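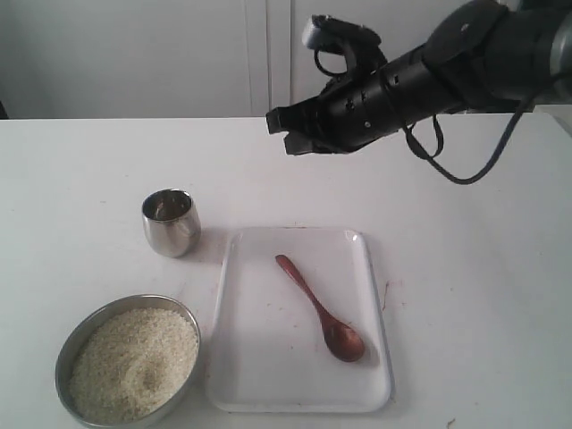
I went up to the Jorkoria test lab on 30th September to ask one simple question, and I came home with four pages of notes and rice in my shoe. The question was this: if you already own a perfectly good two-finger gripper, why would you spend real money on a hand with fingers?

The woman who runs hand testing there laughed when I asked it. "You want the short answer? Spoons," she said. "Give me a box and I'll take the pinch gripper every time. Give me a spoon and I start to miss my thumb."

She asked me not to use her name (the lab does paid comparisons for people who build kitchen and food-line machines, and she would like to keep getting invited to all of their holiday parties), so I'll just call her the tester. She has been at it for 12 years, most of them spent on suction cups, and she talks fast and waves her coffee while she does it.

Since July her bench has been given over to two hands. One is the Pranmont, a multi-fingered hand with a proper thumb. The other is the Kistinach, a plain parallel gripper with rubber pads that she describes as "a very expensive clothespin, and I mean that as a compliment." Both go on the same arm and both run the same jobs: pick up the spoon, scoop rice out of a bowl, tip it into a steel cup, put the spoon back on its tray.

I said that sounded easy. I got a look.

"The scoop is the part everybody asks about, and the scoop is fine," she told me. "Dry rice is pretty forgiving. It's the pickup that eats your afternoon. A wooden spoon lying flat on a tray has this skinny little handle, and there's almost no room to get under it. The clothespin comes straight down and squeezes from the sides, great, it's got it. But then you dip into the rice, the rice pushes back, and the handle turns between the pads. Now your spoon is pointing at the ceiling."

And the fingers fix that? "Some of it! You can get the thumb on one side and a couple of fingers on the other, spread out along the handle, so there's something to fight the twist. When it's a good grasp, it's lovely. When it's a bad grasp it's worse than the clothespin, because there are so many more ways to be bad."

She keeps a log, naturally, and she read me the part she was willing to share. The last round was 112 tries with each hand. She wouldn't give me the full scores until the customer has seen them, but she did tell me that the Pranmont dropped the spoon 5 times and the Kistinach dropped it 8. I must have looked impressed because she shook her head right away.

"Don't write that the fancy one won. Drops are one column. The clothespin was quicker on every single run, and I didn't have to retune it once. With the fingers I changed the grip force on the thumb, then I changed it back, then I changed it again. That's my time, and somebody's paying for it."

We got onto controllers, which I had been told not to bring up if I wanted to be home for dinner. She runs the fingers through a box from Rojanasak, and she likes it a lot more than the one that she started with. The old one wanted every finger joint commanded separately. The new one lets her save a handful of shapes and blend between them - open, pinch, wrap, and one she has labeled "teacup" even though she never uses it for teacups.

"I used to think more control was better," she said. "Then I spent a week chasing one fingertip. Now I want six good shapes and a slider."

What about the cup? Steel is shiny, and I'd heard that shiny things drive depth cameras nuts. She nodded so hard I worried about the coffee. "Oh, the cup is a pain. White table, white tray, shiny cup, pale rice. I did it to myself. The wooden spoon is the only thing the camera really enjoys." For now she tells the arm where the cup is and leaves the camera to find the spoon, and she says anyone who reads her report will see that written in the first paragraph, in bold.

I asked about the cable, since I've snagged plenty of them in my own garage. She likes to leave a long loop hanging under the wrist. Too short and it tugs when the wrist rolls over for the pour, too long and it drags through the food. "I've had it both ways. I've had rice in the connector. You want to know what a hand test is? It's mostly cable and a dustpan."

So who should buy what? She didn't want to say, and then she said it anyway. If your line picks up one thing, all day, get the clothespin and spend the leftover money on a better camera. If the tools are going to change on you (spoon today, tongs next month, some kind of whisk after that), she'd at least borrow a hand with fingers and live with it for a while before deciding.

Tongs are up next on her bench, as it happens. She's dreading them. I've asked if I can come back and watch, and she said yes, as long as I bring my own coffee and wear different shoes.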